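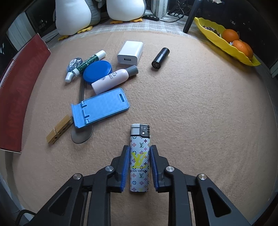 Refillable vs. disposable lighters: fuel loss in storage

Plikik forum > Small gear > Maintenance

tgumede
I keep lighters in three kits and got tired of finding them empty, so in July I started weighing them. Two types: a Clirketti refillable butane with an adjustable valve, and plain disposables with printed bodies. All stored upright in a drawer, none lit. The Clirketti lost weight at every check. The disposables barely moved on my scale. Has anyone seen the same with the Clirketti valve?

Sithole_bench
Which scale? A kitchen scale with 1 g steps won't tell you much about a lighter that holds a few grams of fuel.

tgumede
Pocket scale, 0.01 g steps. I check it against a 100 g weight before each session.

nmsimang
Then the numbers are usable. The usual cause is the O-ring on the fill valve. It dries out, or it picks up grit from the can nozzle. Put a drop of water over the valve and look for bubbles. If there are none, do the same at the burner with the flame adjuster turned to minimum.

oldflint
I disagree that it is usually the fill valve. I repaired these for a shop in Plolilbridge and most of the slow leaks I saw were at the burner jet. People turn the adjuster to maximum to get a bigger flame, and the seat never closes properly after that.

nmsimang
Different sample. Shop returns are mostly lighters that get used hard. His were sitting in a drawer.

oldflint
Fair, but he hasn't said how they were used before the drawer.

tgumede
Bought new, filled once, adjuster left in the middle. I did the water test tonight. Slow bubbles at the fill valve, none at the burner.

Sithole_bench
Replace the ring then. Bleed the tank first, outdoors, and keep it away from any flame. Use a ring rated for butane – generic plumbing ones swell.

kerbside_9
Or buy disposables and stop weighing things. The maker of mine claims 3,000 lights. I have never had one go flat in storage.

nmsimang
I would not rely on 3,000. I logged one to 1,000 and the flint wheel was slipping before the fuel ran out. For storage I agree with you, though. A sealed tank has one less valve to leak.

oldflint
Also keep either type out of a parked car. The label on mine says not above 40 C.

tgumede
New ring is in, tank refilled. No bubbles so far. I'll post weights after the next check.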